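Friday, December

Morning

Woke before the alarm to that flat quiet that means snow, and lay there for a good while pretending it was Sunday. The snow was only a dusting, as it happens, and by the time I'd made tea it was sliding off the shed roof in lumps. Still, it put me in the mood, and I thought right, today is the day I cast on Petro's jumper, no more swatching, no more squinting at the pattern as if it might change its mind.

I've been promising him this jumper for two winters. He's very good about it. He says things like "whenever you get to it" and then wears the old brown one with the elbows gone, which I suppose is a kind of reminder. The old brown one was his father's and I'd never say a word against it, but you can read a newspaper through the back.

So. The pattern is the Vorska, the one with the round yoke and the little band of what look like fir trees to me and fish bones to Petro. It asks for 224 stitches at the hem in his size, and I cast on 224 stitches, and I counted them, and there were 222. I counted again and there were 226. I put markers in every twenty after that like a sensible person and got there in the end, but my tea was stone cold and the post had come and gone.

The wool is lovely, I must say. It's Skutimia, in the grey they call Slate (Petro calls it "grey") with an undyed cream for the trees. It came from Ivanyshyn, the shop in Tomholm, and I bought 1620 metres of it in one go and didn't tell Petro the price. It smells of sheep when you steam it. There's the odd bit of straw spun in, and I pick them out and line them up on the arm of the chair, and then somebody sits on them.

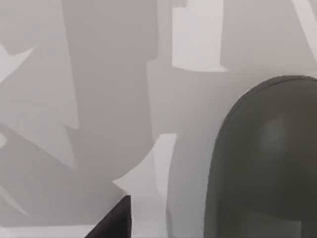 Late morning, the ribbing

Ribbing is dull and I won't have anyone tell me otherwise. Two knit, two purl, round and round, and because you are doing nothing difficult your mind goes off down the road without you. Mine went to Mam, as it usually does when I've got needles in my hands. She knitted like other people breathe. She'd have a sock going in the queue at the butcher's, and she never looked down, and she could tell by the feel if she had dropped one, and she would say "oh, drat" in the middle of whatever you were telling her so that for years I thought she disapproved of everything I said.

She taught me on a pair of needles that had been her aunt's, and I was hopeless. I used to wind the wool round my finger so tight the tip went purple. My first scarf started out at a sensible width and finished up the size of a tea tray, because I kept picking up extra stitches at the ends without knowing it, and she blocked it out with such care, pinned it all round on a towel on the spare bed, and wore it to church. She wore it to church! With her good coat! I was so proud and I can still see it, that awful orange triangle, going up the path ahead of me.

I wish I knew where it went. It may be in the trunk in Maksym's loft with all the curtains. I must ask him.

I did four centimetres and stopped for soup (leek, a bit thin, needed another potato).

Afternoon, and a telephone call

Maksym Polishchuk rang at half past two to ask about Christmas and stayed on for most of an hour. He wants to know if we're coming to them or they're coming to us, and I said I thought it was their turn, and he said he thought it was ours, and we went round it very politely until I heard Petro in the hall saying "just tell him to come here, there's more chairs." So they're coming here. That means the goose, and finding the big tin, and I'll have to be firm about the dog this time.

I asked about the trunk. He says it's full of curtains and he doesn't remember anything orange, but he'll look when he goes up for the tree. I have a feeling he won't, he hates that ladder.

He did remember something I'd forgotten, though, which was that Mam used to knit a hair of her own into everything. Just one, tucked into the first row. She said it was so you could always find your way home. I'd completely lost that, and it gave me quite a turn to hear it come down the telephone in his big voice between the goose and the parking. After we'd rung off I sat and looked at the hem and thought about unpicking it. It would have been silly to unpick it. I pulled out a hair and worked it in along the edge with a darning needle, on the inside where it won't tickle, and I don't suppose it counts quite the same, but it's there, and grey on grey you'd never find it.

I haven't told Petro. He's squeamish about hair.

The light went early. I got the lamp moved over to the chair by the window and changed to the larger needles for the body, and that was the nice moment of the day, when the ribbing's finally done and you get to go round and round in plain knit with nothing to think about until the armholes. The fabric opens up straight away and starts to look like something a person might wear. I held it up to the window more often than was useful.

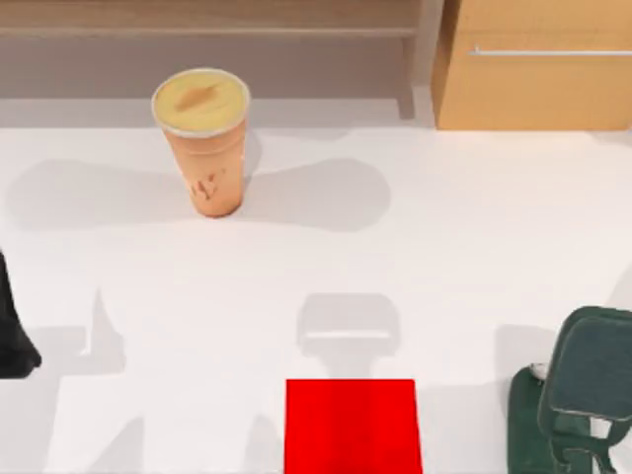
The trouble with plain knitting is that I get too comfortable. I'd done a good six rounds while listening to the play on the wireless (a vicar had done it, I'm almost sure, but I missed the last five minutes when the kettle boiled) before I noticed that one stitch had split, well down, with half the strand hanging loose behind like a bootlace. A younger me would have left it. I dropped the stitch all the way back and hooked it up again one bar at a time, holding my breath, and it's a touch looser than its neighbours but a wash will see to that. Mam always said a wash would see to it. She said it about most things, including a sprained wrist.

I weighed the leftover cream as well, from the hat I made for the baby, and there's 262 grams of it, far more than I'd reckoned on. So I needn't have bought new for the yoke at all, and now I've got cream enough for mittens. Petro would like mittens, I think. Or I could do a hat with the fir trees to go with the jumper, though there's a danger of him looking like a set of something. I'll sleep on it.

Evening

Petro came in at six with his ears bright red and a bag of walnuts from the man on the corner, and I made him stand in the kitchen with his arms out while I held the hem round his middle. He stood very straight. He always does when he's being measured, he breathes in and goes all military, and I have to tell him to let go or I'll end up knitting for a man who doesn't exist. He let go. It fits, or it will, with enough room for a shirt and one of Maksym's Christmas dinners, except that it's my Christmas dinner now.

He said, "Is it going to be finished by then?" and I said it might be, and he said "no rush," and cracked a walnut.

I did some sums after supper. If I keep on at this rate I'll be at the armholes by the middle of next week, and then there are the sleeves, and sleeves always take me longer than I allow for because I get bored halfway down the second one and start something else. Mam did both sleeves at once on one long needle so she couldn't cheat. I might try it, though the last time I did I got the two balls so wound round one another that I had to turn the whole business over and over in the air like a roast.

Petro's asleep in his chair now with the paper on his chest and the old brown jumper on, Petro Melnychuk, who told me the first time we met that he never felt the cold. It's snowing again, properly this time, I can see it going past the street lamp. I ought to go up. I'll just do to the end of the round, and I must remember to ring the butcher first thing about the goose.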